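To: Pritmont building list
From: Peiyu Cao, Workplace Services
Subject: Re: Trash and food waste in the shared work areas
Date: September 2018

Dear colleagues,

Thank you to those who replied to the June notice. Yuxi Cheng's question, quoted at the end of this message, was raised in similar terms by the Hsiao office, and the reply below applies to both floors.

The large round bins in the carpeted areas are for general trash. Food wrappers, paper bags and used cups may all be placed in them. Cups must be emptied in a kitchen sink first. Liquid collects at the bottom of the liner and is the usual cause of stains when a bag is lifted out over the carpet. 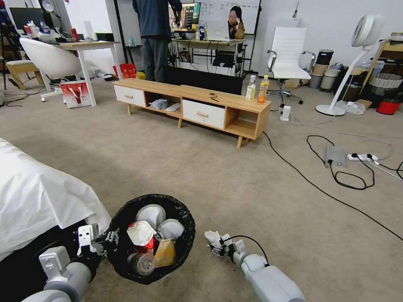
Shared work area: lined bin in use, with cups, a paper bag and a food wrapper. Drink containers remain on the TV cabinet behind.

Milk cartons and juice bottles should not be left on cabinets or desks at the end of the day. The cleaning contractor, Jatus, is instructed to remove only what is in a bin. Items on furniture are treated as personal property and will stay where they are — this includes containers that are plainly finished. The same rule covers paper bags standing on the floor beside a desk.

Liners are changed each evening. If a bin is full before then, please tie the bag, take it to the collection point in Room 117 and fit a new liner from the shelf there. The rim of the liner should be folded well over the edge of the bin so that it does not slip down.

Questions may be sent to this list or to extension 3000.

Peiyu Cao
Workplace Services, Pritmont

Yuxi Cheng (Graketier, Suite 91) wrote:
> Could you please clarify whether paper cups and lunch bags
> may go in the round bins by the desks, or whether they have to
> be carried to the kitchen? We have been given both answers.
> Also, bottles left out overnight are still there in the
> morning. Is the evening crew supposed to take them?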